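Chapter 6
Small Drawers, Small Things

I put off writing this chapter for months, and my excuse was that I couldn't find my notes. They were in a drawer. I mean, of course they were! The drawer also held a dried-up glue stick, a bunch of foreign coins and the warranty for a toaster I gave away two kitchens ago.

So let's talk about drawers. In Chapter 5 we worked on shelves, where everything you own sits out in plain sight and you can feel guilty about it all day long. Drawers are sneakier. You push one shut and the mess is gone, at least until you need a stamp. When I taught the first version of this course at Trillton, I asked everybody to go home, empty one small drawer onto a towel and write down what came out. The longest list had 131 things on it (a lot of them were rubber bands, but still).

We'll stick with the little tabletop kind in this chapter, the box you can pick up and carry to another room. Dressers and kitchen units come in Chapter 7, and they have their own troubles, mostly to do with weight and runners. A tabletop box is a nice place to start. You can finish one in an evening, and if you hate what you did you can dump it out and go again.

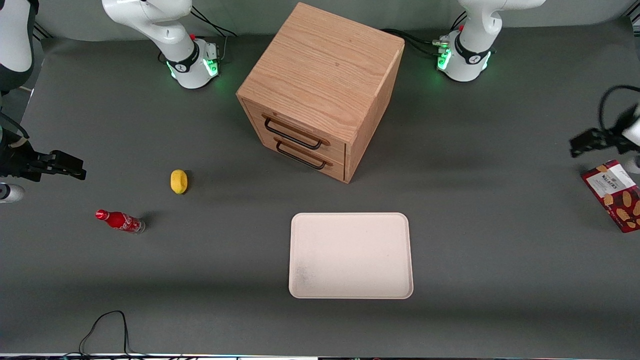

How do I decide what goes in the top drawer and what goes in the bottom one?

Put the things you reach for every day in the top and the things you need now and then in the bottom. If two things tie, the lighter one goes up.

I learned that rule the slow way, with a Dovesano box I kept by the front door. Keys went in the bottom, old batteries in the top, and for a whole winter I bent down for my keys with a bag on each shoulder. Swapping them took me less than a minute.

Before you read on, pick the box or drawer you'll use for the exercises. It should be one you open often. A drawer full of Christmas ribbon won't teach you much until November. Set aside 60 minutes, a towel and a pencil, and don't go out and buy dividers yet, please! We'll measure first, in Section 6.2, and you may find that a couple of old tea tins do the job just fine.

6.1 Emptying the drawer

Pull the drawer all the way out if it lets you. Some have a stop at the back, so go gently the first time. Tip everything onto the towel, wipe the inside, and leave it open to air while you sort.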